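第2章 購入前の準備と予算の立て方

2.1 作業を決めてから台数を決める

Pemineハンドグリッパーをご検討いただき、ありがとうございます。カタログを開くとつい全部そろえたくなるものですが、まずはお茶でも飲みながら、どんな物をつかませたいのかを書き出してみてください。

1. 対象物を一か所に集めます。小物の片づけなら、ネックレスや腕輪など形の違う物を混ぜておくと、必要な指の開き幅が見えてきます。
2. 作業台を決め、まわりを人が通れるか確かめます。
3. 片手で足りるか、両手分が要るかを判断します。 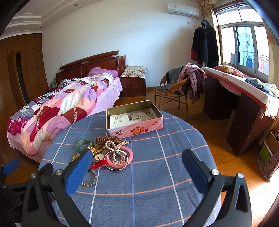
図2-1 丸テーブルでの小物の作業例(青いパッド付きの指)

注記:ビーズのように細かい物が多い場合は、予備パッドを初回の注文に含めておくと送料が一度で済みます。

2.2 見積もりを取る

4. 本体、予備パッド、保守契約を別々の行に分けて、販売代理店Starnoへ見積もりを依頼します。合計だけの見積書は、あとで比べるときに本当に困ります(筆者も一度やりました)。
5. 予算の20%は予備費として残しておきます。
6. パッドは消耗品です。開閉500回ごとに点検する前提で、年間の交換数を見込んでください。
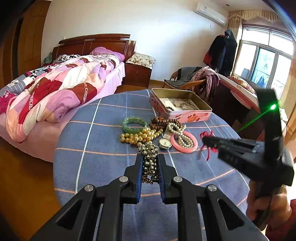
7. 見積書が届いたら、保守窓口の受付時間と代替機の有無を確認します。年度初めの4月は注文が重なりますので、少し早めのご連絡をおすすめします。

注意:他社製のパッドを取り付けると保証の対象外になります。お値段に心がひかれても、まずは購入相談担当のデフネ・タシュデミルまでお問い合わせください。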